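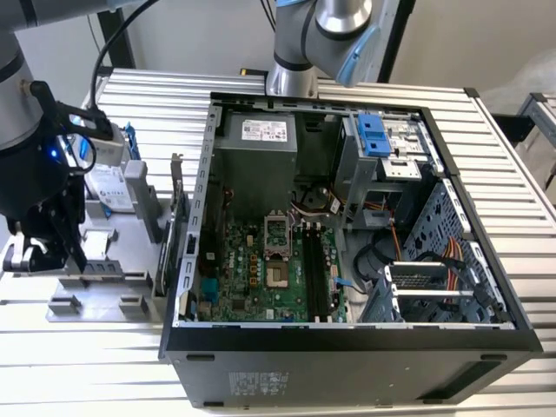
Kultari 20-Bit Precision Screwdriver Set: Review After Two Years

Posted 21 Dec 2022 by Meifang Yuan

I bought this set to fix one laptop hinge and I have ended up using it nearly every week since. I never got around to writing it up because a screwdriver set felt like a silly thing to get excited over. Well, I'm excited over it, so let's go.

What you get is a handle, 20 bits, a short extension bar, and a flat case with a lid that snaps shut. The bits cover the usual small Phillips and flathead sizes, a run of Torx, a few hex, and a tri-point that I have used exactly once (doorbell). There are bigger kits out there with 200 pieces in them. I owned one, and I could never find the bit I wanted. Most of them never left their slots, and the two I needed all the time were soft and got chewed up by the first summer.

The handle

I love this handle! It's slim, a bit heavier than it looks, and the cap on the end spins so smoothly that you can rest a fingertip on it and turn the barrel with your thumb and middle finger. Little screws that used to take me forever now come out in a few seconds. The grip part has fine grooves cut into it, shallow enough that they don't bite your skin but deep enough to hold on to if you've got a little oil on your hands. I do sewing machine cleanups for friends, so oil is pretty much a given.

My one complaint is that the handle is too thin for really stuck screws. You can't get much torque on it. For case screws on a desktop PC, or the foot screws on a sewing machine base, I reach for a regular full-size driver and save the Kultari for the smaller stuff.

The bits

They fit. I know how that sounds, but if you've used cheap bits you know the wobble I mean, that tiny bit of slop right before the head strips. These go in snugly and stay put. The two smallest Phillips sizes have had the hardest life by far, and the tips still look crisp under a magnifier. The flatheads are a little more worn, and that's my fault, I used one to pry the lid off a tin of wood filler. Don't do that.

The sizes are printed on the sides of the bits in white. That printing is rubbing off on my favorites, and I wish they'd engraved it. I've put a dot of nail polish on the two I grab most (red for Phillips 0, pink for Torx 8) and that has worked great.

Magnet strength is just right for me. It'll carry a laptop screw upside down across the table, and it lets go when you want it to. The extension bar has its own magnet, slightly weaker, so longer screws droop a little.

The case

Half great, half not. The bits sit in a rubbery tray at an angle, and you press on the back end and the front tips up into your fingers. So nice. I still do it when I'm just sitting there thinking. The inside of the lid is a shallow dish, so you can pop it off and keep screws in it while you work.

But the snap closure started to get loose in September of the first year. It still closes, I just don't trust it in a bag anymore, and there's a hair tie around it now. I wrote to Kultari and they sent a new lid for the price of postage, which was kind of them. The new one is getting loose in the same way.

Compared with the Clandilau

My sister has the Clandilau set, which costs a fair bit more, and we swapped for a month. The Clandilau has a better case, hands down, with a metal slide that feels like it'll outlive both of us. It also comes with tweezers and a plastic pry tool. The handle is fatter, and if you have large hands you may like it better than mine. I missed my spinning cap the whole time. Hers has one too, but it's stiff, and on a run of ten tiny screws I could feel it in my wrist.

She gave mine back without any fuss, so I guess we're each happy with our own.

Things I've used it on

Two laptops, a desktop fan swap, my mother-in-law's glasses (many times), a kitchen scale, three sewing machines, the battery door on every toy in the house, a film camera with a stuck shutter that I did not manage to fix, and a set of drawer pulls that for some reason came with Torx screws.

Would I buy it again?

Yes, and I have, twice, as gifts. If you only ever change toy batteries, it's more than you need. If you open up small things a few times a year and you've been making do with whatever is in the junk drawer, get it, you'll be so much happier. Replacement bits are sold one at a time on their site, and the Phillips 0 was in stock when I checked this morning.

Four and a half stars. The missing half is for the lid.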